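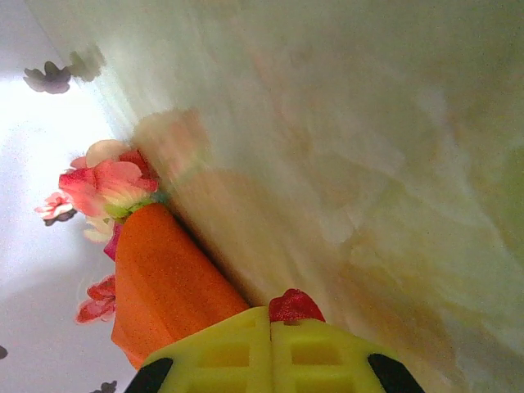 Corrado Negri asked whether orange wouldn't be too loud for a spring table, and wouldn't plain brown paper be safer? Sure, safer! But we had a whole roll of orange waiting, and I've been wanting to try it with red since the winter wrapping evening, so orange it was.

Home Workshops Gallery Ribbons & Paper Contact
Search this site Enter keyword Go

Orange Paper, Red Ribbon: Bouquet Wrapping Gallery
April 9, 2019

Welcome to the new gallery! This one is all about wrapping artificial bouquets, and I had such a good time with it. Silk-type flowers get a bad name because people leave them exactly as they came out of the box, with a plastic stem sticking out like a broom handle. Give them a proper paper wrap and a ribbon and they turn into a present. (I've given three away already this spring and I'm not even sorry.)

The method is the same one we use at the Tillman table every year. Lay your sheet at an angle, so a corner points up behind the blossoms. Set the flowers down a little higher than feels right, fold one side across, then the other, and pinch it all together where your hand naturally closes around the stems. That pinch is where the ribbon goes. If you fold too low the whole thing flops open, and if you fold too high you crush the petals, and you'll know right away which one you did.

Solid colors are my favorite for this. A print fights with the flowers, but one big sweep of orange makes even a modest bunch look generous — and it's so cheerful! Red on top of it is a bold pick, I know. Ornella Cocco wanted cream ribbon and made a good case for it, and I may do a cream version later just to be fair.

Ribbon first, bow later. I cut a piece 7 times as long as the wrap is wide and still run short now and then, so be generous.

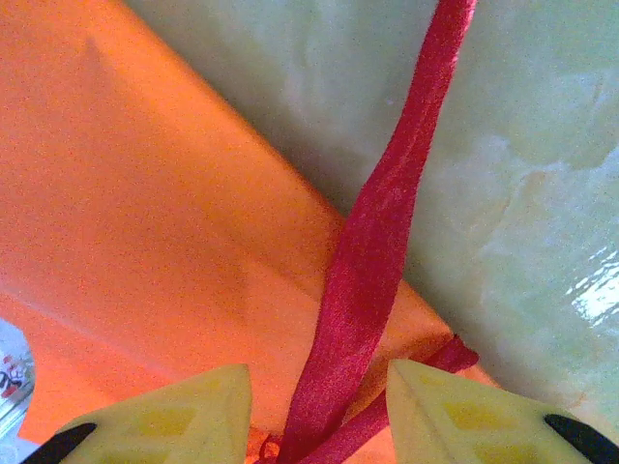 Go twice around the pinch before you tie anything. One turn slides. Two turns grip, and you can let go of the paper with one hand and fix whatever has crept out of place. Then a plain overhand knot, pulled snug, and only then start thinking about loops. Satin is slippery stuff and wants to roll over on itself, so I run my thumb along it as I go to keep the shiny side out. A twist here and there doesn't bother me. It gives the ribbon some life.

Now, the stems! I like to leave them showing. Plenty of people fold the bottom of the paper up and tuck everything away, and that's a nice tidy look for a gift bag, but a few inches of green below the paper makes the bunch look like it just came home from the market. You can bend the wires inside most artificial stems so they fan out a little.
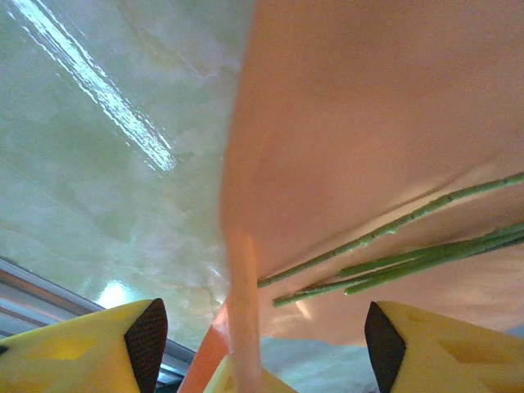 Green stems under the fold of the wrap.

If your stems are very different lengths, trim the long ones with wire cutters and not your good scissors. Please. I ruined a pair of Erkau scissors that way and I still miss them. And leave at least one stem longer than the rest so you have something to hold on to.

The last thing is fluffing, which is my favorite part. Tug the loose edges of the paper outward, open up the creases, and coax the ribbon tails so they don't lie flat. It takes around 10 minutes if you fuss the way I do. A crumple in the paper is welcome, it catches the light and keeps the wrap from looking like a traffic cone.

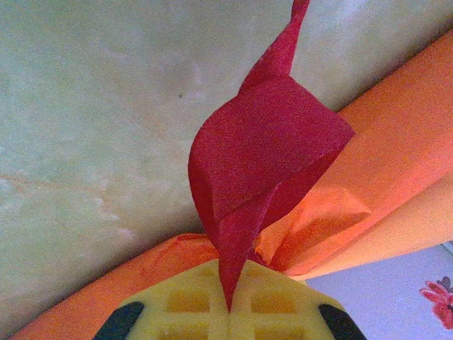

Does the red bleed onto the paper if it gets damp? Lụa Khương wrote in to ask, after a crepe bow of hers left a pink smear on a white tablecloth. It certainly can! Crepe dye runs at the first drop of water, so keep crepe for dry arrangements and use satin anywhere near a vase.

More in the Gallery
Kalteo Paper Roses, Start to Finish
Tissue Pompoms for the Porch
Illia's Birthday Table
Ribbon Drawer Clear-Out
Small Boxes, Big Bows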